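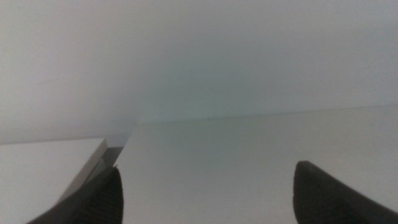 Handout 6: Recording and Cleaning Demonstrations

Introduction to Robot Manipulation, Thursday section

Reading before lab: sections 2 and 3 of the Motura control notes. Bring your signed safety sheet if you have not turned it in yet.

1. What you do this week

Each group records demonstrations of one task: pick up the white object with the red and black stripes and set it down on the blue rectangle. You drive the arm by teleoperation. The software saves the joint positions, the gripper opening and all the camera streams at the same time. Next week you train a policy on your own recordings, so mistakes made now will come back later.

Each group records 64 episodes. Of these, 50 go into the training set. The rest are held back for testing and should not be looked at while you tune anything.

2. Starting a session

Log in to the bench computer with your group account. Open Billico and choose your group folder. Check that every camera stream is live before you enable the arms. If a stream is frozen, close the program and open it again – unplugging the camera while the program is running will lock up the whole session.

Move the arms to the home pose with the menu command. Do not push them there by hand while the motors are on. One person drives, one watches the emergency stop, and the others keep the log. Change places every ten episodes or so.

3. What counts as a good episode

The episode starts with both arms still and ends with both arms still. The object has to be on the blue rectangle, with no part of it hanging over an edge. The fingers must open fully before the arm moves away. Pauses of more than two seconds in the middle are a problem, because the policy will learn to pause too. If you stop to think, throw the episode out and record it again.

Vary the starting position of the object between episodes. Groups last term put it down in nearly the same place every time, and their policies failed when it was moved by the width of a hand. Leave the rectangle where it is for the first half of your episodes, then shift it a little for the second half.
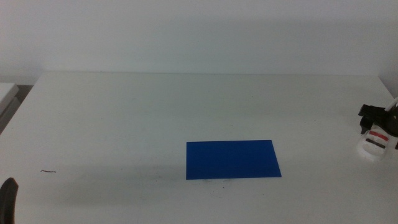

Figure 6.1. Work area with the blue target rectangle and the striped white piece by the gripper.

4. Camera views

You have fixed views and wrist views. The fixed view shows where things are on the table. The wrist view is better for the last part of the approach, when the arm may block the fixed camera. A wrist view can also contain very little for long stretches, such as bare table and wall. Keep those stretches. They are part of what the policy will receive when it runs.

Do not crop or brighten anything at this stage. Resizing is done by the Grokstead script when it builds the training files.

5. Labels

Mark three times in each episode: first contact, lift and release. Use the fixed view for lift and release, and check first contact against the wrist view. Two people label the same episode separately. If your marks differ by more than five time steps, look at it together and settle on one.

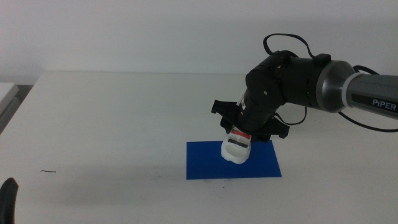 Can we use an episode where the object was put down and then nudged into place?
Keep it only if the nudge was short and the object ended up fully on the rectangle. Write "nudge" in the notes column so you can leave those episodes out later and compare.

6. What to turn in

– The episode folder, with the file names left as Billico wrote them
– The label file, one row per episode
– A one-page log listing rejected episodes and the reason for each
– A short paragraph on how you varied the starting positions

Copy everything to the Khúc drive before you leave the lab. The bench computers are wiped overnight. Lab report questions 1 through 4 are due at the start of the next section, on paper.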